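FOR IMMEDIATE RELEASE
Oct 16, 2018

Gronine Moving Opens a Second Office in Stallton, and I Couldn't Be Happier

STALLTON - I've been running Gronine Moving out of the same cramped office on Tetteh Street for eight years, and I'm thrilled to tell you we now have a second one! The new place is on Alo Avenue, two blocks from the post office, and the doors are open as of this morning. Come by and say hi. The coffee is decent and the parking is free (try finding that on Tetteh Street).

If you've moved to Stallton lately, you already know what's going on here. People keep coming. We handled 831 household moves between last July and this one, and a big share of those were families coming in from out of state. I used to know every truck's schedule by heart. Now I have a whiteboard, and the whiteboard is full.

So what does the new office do for you? For starters, you can sit down with one of our planners and get a written quote on the spot, whether you're going across town or across the country. We'll also be renting storage units by the month, which folks have been asking me about forever. There are 21 units to begin with, and I'd love to add more next year if they fill up.

We're also starting a packing service for people who just don't have the time. You can book us for the whole house or only the rooms you dread. For most of my customers that's the kitchen, but bedrooms and closets are a close second, especially with fall here and the heavy coats coming back out.

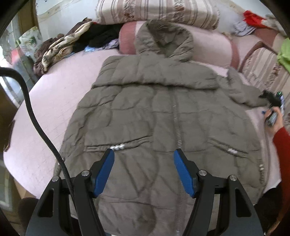 A quilted jacket with a fur-trimmed hood, laid out on a bed.

Prices for packing depend on the size of the home and how soon you need us. Call a couple of weeks ahead if you can. Month-end dates go first, they always have, and I'd hate to turn anybody away. Boxes, tape and paper are for sale at both offices, and we'll buy back any unused boxes as long as they're still flat and clean.

Our Tetteh Street office is staying right where it is, with the same crew and the same phone number. If you already have a move booked with us, your date and your price don't change one bit.

To everyone who has trusted us with a piano, a crib or grandma's china: thank you! You're the reason I get to write this.

About Gronine Moving
Gronine Moving is a locally owned company offering local and long-distance moves, packing and storage in Stallton and the surrounding area.

Media contact: Owner, Gronine Moving, Alo Avenue office, Stallton

###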